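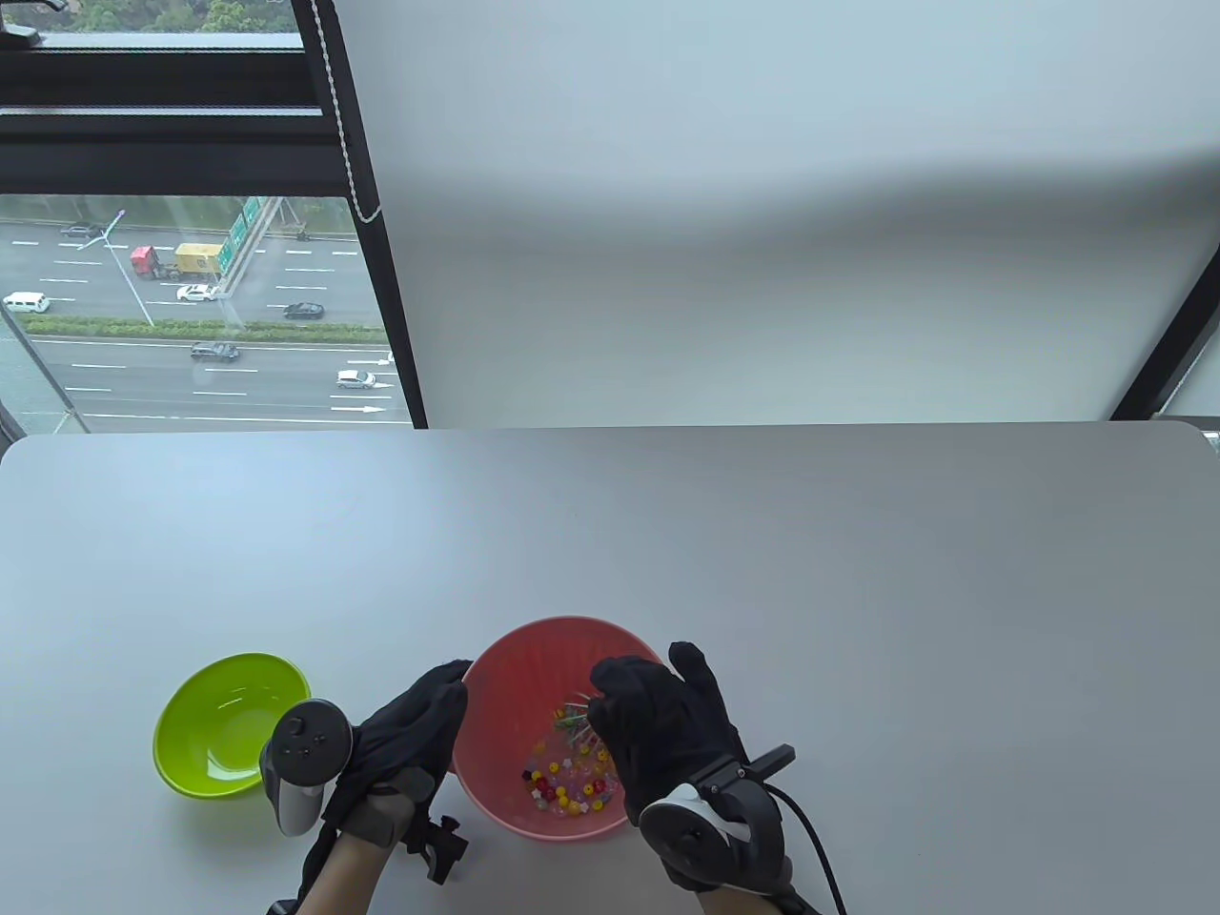
Bruscombe Craft Room - Tabletop Activities Team

Section 4. Setting up the bead sorting table

Use this section before each bead session. Allow 13 minutes for set-up.

1. Wipe the tabletop and let it dry. Push it close enough to the window for daylight, but leave room to walk behind it.

2. Put out two plastic bowls for each place. The pink-red bowl holds the mixed beads and the thin sticks. The lime-green bowl starts empty and goes to the left of it.

3. Pour in a small amount of beads, enough to cover the bottom of the pink-red bowl. The bag holds 595, so do not tip it all in at once. Mixed colors are fine - red, yellow, white, pink, clear and dark can go in together.

4. Lay the bundle of sticks on top of the beads. Keep them in one bundle until the beads have been sorted.

5. Take the sticks out first, then move the beads to the green bowl one color at a time.

Note: The inside of the pink-red bowl is ribbed, and small beads may sit between the ribs. Run a fingertip along them before putting the bowl away.

Note: Left-handed users may swap the bowls.

Caution: Beads are a choking hazard. Keep them away from children under three.

Caution: Check the floor at the end of the session. Loose beads are slippery.

Refill bags are in the Skeliver cabinet, second shelf. If fewer than 60 beads are left in a bag, tell Ecaterina Olteanu so she can add it to the April order.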